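Kids' Tech Shelf: The Bornix Grabber Kit

How do you teach a robot to fold a blanket?

You could try writing the rules down. Pick up the corner. Lift it. Bring it to the other side. But how hard should the robot squeeze? Where is the corner when the blanket is in a heap? Cloth changes shape every time you touch it, and that makes it one of the hardest things for a robot to handle.

There is another way to do it. A person can show the robot. The Bornix kit, made by a company called Zurka, is built for that job.

What is in the kit?

The kit has two grippers. A gripper is a robot's version of a hand. Most robot hands do not have five fingers. Many have just two, and they open and close like kitchen tongs.

On a factory robot, the gripper sits at the end of a long metal arm. With this kit there is no arm. You are the arm! You hold one gripper in each hand and squeeze to close it. Each gripper keeps a record of how it moved and how wide its jaws were open. Zurka calls one finished job a "take," the same word people use when they make a movie.

The jaws have soft finger pads with ridges on them. Look at the bottom of your sneaker and you will probably find ridges there too. They do the same work. They help a smooth surface hold on to things.

What is it like to use?

Strange at first. You are used to feeling cloth with your fingertips, and with a gripper you can't. You have to watch closely instead. Picking up a toy block is easy after a few tries. Picking up just the edge of a blanket, without grabbing the quilt under it, takes practice.

Bedding is a good test because there are so many layers. To fold the red fleece on top of this penguin quilt, you pinch an edge of the fleece and leave the penguins where they are. 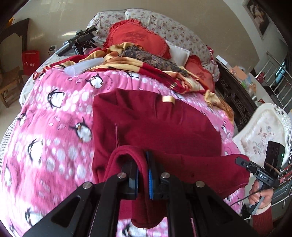
Why do it more than once?

Think about learning to ride a bike. One ride was not enough. A robot needs lots of practice too, and it needs to see the same job done in different ways. If every take began with the blanket in the same place, the robot might only know what to do with a blanket in that place.

The booklet in the box asks for 30 takes of each job. We did ours in sets of five and rested our hands in between. A whole set took nearly 15 minutes. Move the cloth a little each time, and swap it for a different one if you can. Mistakes are fine. If you drop a corner, pick it up again and keep going.

Then what happens?

The takes go to a computer. A program there looks for patterns, such as where people pinch and which way they pull. After that, the program can be tried out on a real robot. The Schumacher arm and the smaller Berkum arm can both use grippers of the same shape, but they are sold separately and they are not meant for homes.

Should you ask for one?

The kit is made for schools and clubs, and the box says a grown-up should be there when it is used. Our testers were seven and older. The youngest ones found the handles heavy after a while - try holding a full water bottle out in front of you and you will know the feeling. Keep your hair and your other hand away from the jaws.

Try it without the kit

Get two pairs of kitchen tongs and a small towel. Fold the towel in half using only the tongs. Then mess it up and do it again. Did you pinch it in the same place both times?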